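Gulow グリッパーキット 手首カメラ画像セット(README)

はじめに

サーバーの分解作業をロボットにやらせたくて、Gulow のグリッパーキットをしばらく借りて使い込んでみました。せっかくカメラ映像がたまったので、画像セットとしてまとめて置いておきます。この README は中身の説明が半分、キットの使用感が半分です。買うかどうか迷っている人は後半だけ読んでもらっても大丈夫!

データの整備は私と Pallavi Uniyal さんの二人でやりました。ラベルの付け方で一度大もめして(プロセッサと「板状の部品」を同じクラスにするかどうか、という地味な話です)、結局分けることにしています。v1 のラベルを持っている人は混ぜないでくださいね。

中身

エピソード数は208。1エピソードが、部品に近づいてからつかみ、動かして離すまでの一連の動作です。途中で落としたり、つかみ損ねてやり直したりした回も消さずに残しました。そういう回は failed フォルダに71本入っています。失敗例を学習に使いたい人には、むしろこっちのほうがおいしいかもしれません。

フォルダ構成はこんな感じです。

episodes/ 成功した回の映像と関節角ログ
failed/ 失敗した回。中の形式は episodes/ と同じ
labels/ 把持対象のクラスと、つかんだ瞬間のフレーム番号
calib/ 手首カメラのキャリブレーション結果
tools/ 読み込み用の Python スクリプト(雑です、すみません)

映像は手首のカメラのものだけです。外から撮った俯瞰映像はありません。欲しいという声があれば次で考えます。

作業の様子

対象は筐体を開けたコンピュータの内部で、薄い部品をつまむ動作が中心です。 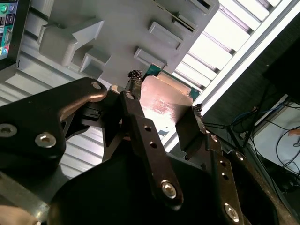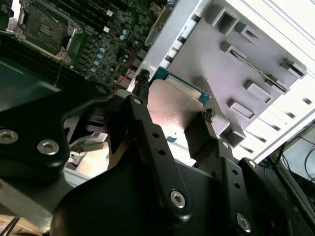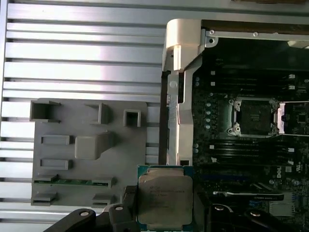 キットを使ってみて

まず指先。標準の指先を使いましたが、薄くて硬いものの端をつまむのは思っていたより得意です。力の設定は既定値だと私には強すぎて、3段階下げたところで落ち着きました。このへんは対象によると思うので、最初は壊れてもいい部品で試すのがおすすめです(私は練習用のジャンク基板を一枚だめにしました…)。

組み立ては説明書どおりにやれば午前中いっぱいで終わります。ただ、リンクのねじの締め順だけは説明書の図がわかりにくい!全部を仮止めしてから、開閉させつつ少しずつ本締めするときれいに動きました。順番に本締めしていくと途中で動きが渋くなって、最初からやり直しです。私は二回やり直しました。

ケーブルの取り回しはもう少しなんとかしてほしいところ。付属のクリップが小さくて、手首を大きくひねるとすぐ外れます。いまは手持ちの面ファスナーでまとめています。見た目はあれですが、ずっと安定していますよ。

ソフトは Cullano という付属の制御ツールを使います。画面はすっきりしていて好きなのですが、ログの保存先を変えると次の起動で元に戻ってしまうのが困りもの。設定ファイルを直接書き換えれば回避できるので、手順を tools/notes.txt に書いておきました。サポートに問い合わせたら返事はとても早くて、次の版で直すとのことでした。楽しみに待っています。

比較のために Dakus の2本指タイプも少しだけ触りました。あちらのほうが動きは静かで、作りもがっしりしています。でも指が太いので、部品の間に差し込むような作業は苦手でした。広い場所で箱やトレーを運ぶなら Dakus、狭いところで細かくつまむなら Gulow、というのが私の感想です。

耐久性については、最大2,000回ほど開閉した時点でがたつきは気になりませんでした。それ以上は試していないのでわかりません。指先は消耗品扱いで、替えは単品で買えます。

注意してほしいこと

・フレームの明るさがそろっていません。照明を途中で変えたので、エピソード113より前と後で白っぽさが違います。気になる人は色の補正をかけてから使ってください。
・部品表面の印字は、読めないものがかなりあります。文字認識の用途には向きません。
・関節角ログと映像の時刻は、たまに数フレームずれます。tools/align.py で合わせられますが、ずれが大きい回は手で直したほうが早いです。
・把持力の値は Cullano の内部単位のままです。ニュートンへの換算表はまだありません。

読み込み方

tools/load.py にエピソード番号を渡すと、映像とログをまとめて返します。Python 3.10 で確認しました。古い版だと型の書き方のところで怒られます。メモリをけっこう食うので、ノートPCの人は --stride をつけて間引いて読むといいですよ。

長い作業だけを集めた Long という派生版も準備中です。こちらは一回の動作では終わらず、部品を外して置いて、また次を取りにいくところまで続けて入れる予定。3月には出したいのですが、ラベル付けが終わっていないので期待しすぎないでください。

間違いを見つけたら issue に書いてもらえると助かります。エピソード番号とフレーム番号もあわせてお願いします。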